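Questions we often get about the shared kitchen table in Drostunbridge. If yours is missing, write to Mahfuz Gazi.

**Where do the mugs go after washing?**
On the mug tree, always with the opening down. The teal one and the pink one are for everybody. Please do not put them away in a cupboard, because then people search for them.

**Can I use the black saucepan with a metal fork?**
Please don't. The inside scratches easily. Take a wooden or silicone spoon from the drawer.
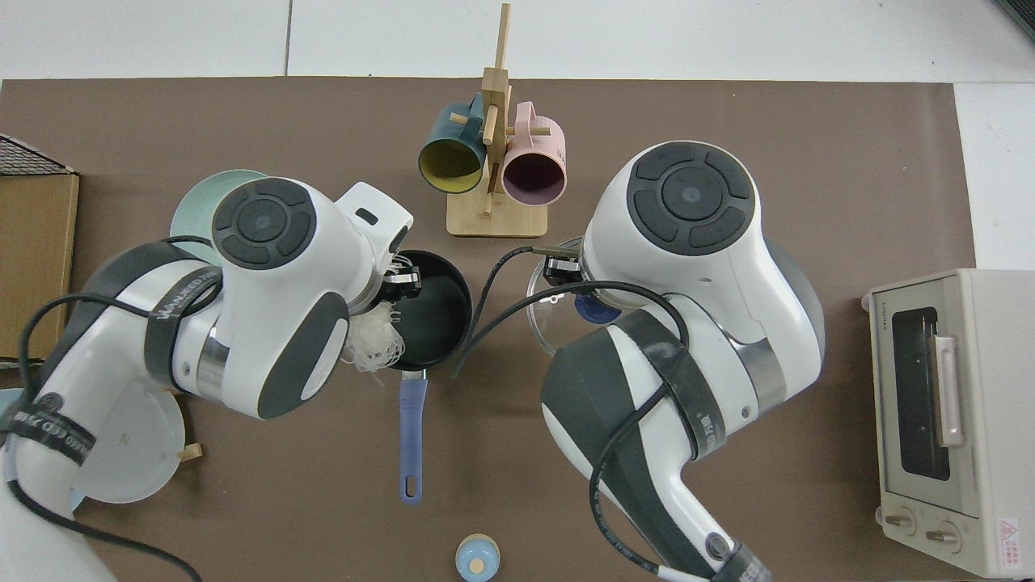
Also let the pan cool before you wash it, and hang it by the hole in the handle when it is dry.

**How much water for one portion of noodles?**
We take 700 ml and cook for 5 minutes. If you like them softer, wait a little longer - but stir, or they stick to the bottom.

**Must I use a plate? I prefer to eat from the pan.**
A plate, please. The pan is often needed by the next person.

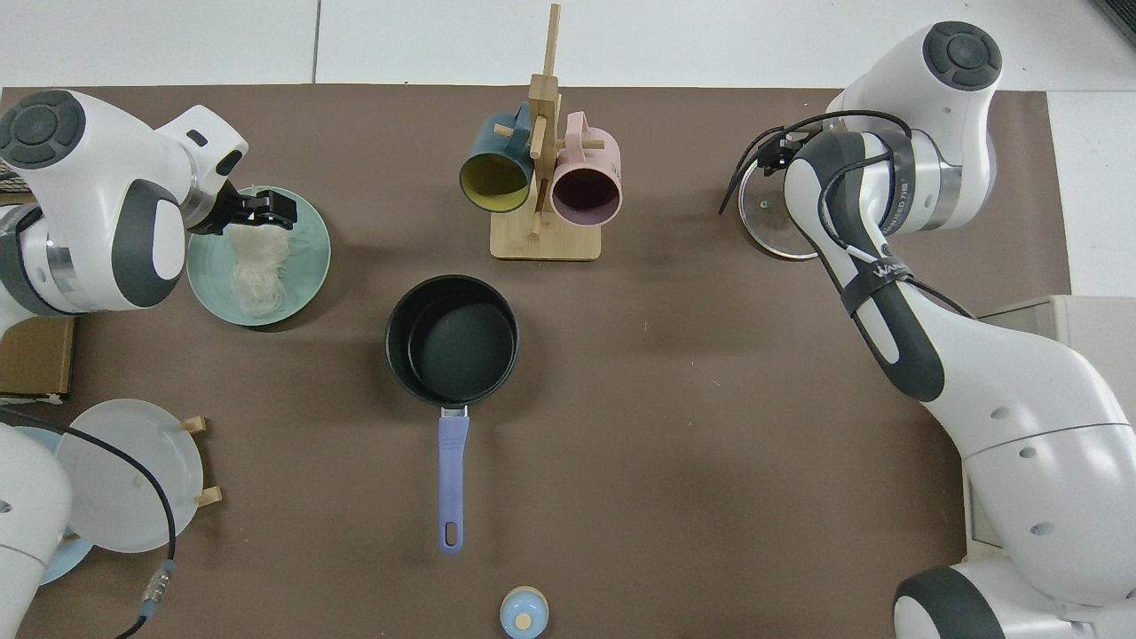
*Kitchen Team, Drostunbridge - contact: Mahfuz Gazi, Balthasar Rainer (ext. 1376)*

**Where do clean plates go?**
Upright in the small wooden rack. Wet plates should not be stacked flat, they take long to dry.

**May I remove the brown mat?**
No, it protects the table. If it gets dirty, wipe it with a cloth that is only a little damp. When it is too old, Balthasar has new ones.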